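Home | Courses | Projects | Archive | Contact

How Shoppers Choose Loose Candy: A Survey at Two Stores
Nanami Shimada and Yoshinori Uchida
Submitted 9/1/25

Background

Small grocery stores often keep a few sweets near the register. Large stores mostly sell them in sealed bags with a printed weight and price. We wanted to know whether people buy differently when they can take single pieces, and whether they care how the candy is wrapped. Our course had already covered impulse buying, but the readings were mostly on chocolate bars and soft drinks.

Method

We asked shoppers at two stores, Morikawa and Pretden, to fill in a one-page form as they left. Morikawa is a family grocery that sells sweets by the piece. Pretden is a supermarket and sells them by the bag only. We handed out 300 forms and got 144 back that were complete enough to use. Forms with no answer to the price question were left out.

The form asked what the shopper bought, whether it was planned, who it was for, and what the wrapper told them. The last question was open. We sorted the answers into groups by hand, each of us working alone first, and then compared. We disagreed on 30 answers and settled them by talking them through.

Sweets sold by the piece usually come in clear wrappers with little or no printing on them. Some hold one piece and some hold two. Stores tend to put them out in whatever is handy, such as a jar, a tray or a cut-down cardboard box. 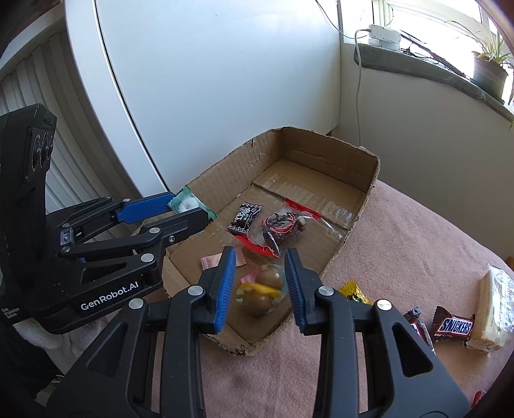 Results

Of the usable forms, 59 came from shoppers who had bought candy they did not plan to buy. Most of these were from Morikawa. The usual reason given was that the price of one piece was small enough not to think about. Several people said they had coins left over from change.

Clear wrappers were liked more than we expected. Shoppers wrote that they wanted to see the color and size of what they were getting. Parents were less sure. They wanted an ingredient list, mainly for nuts and milk, and a plain clear wrapper does not give one. At Pretden the printed bag was trusted more, but a few people complained that the bag held more than they wanted.

Problems

Pretden let us stand at only one of its two exits, so we missed shoppers who left by the parking lot. We also wrote "candy" on the form without saying whether gum counted. Some people included it and some did not.

Next Steps

In October we plan to repeat the survey with a shorter form and a clear note about gum. We would also like to ask Morikawa to put an ingredient card next to the loose sweets for part of the month and compare sales with and without it.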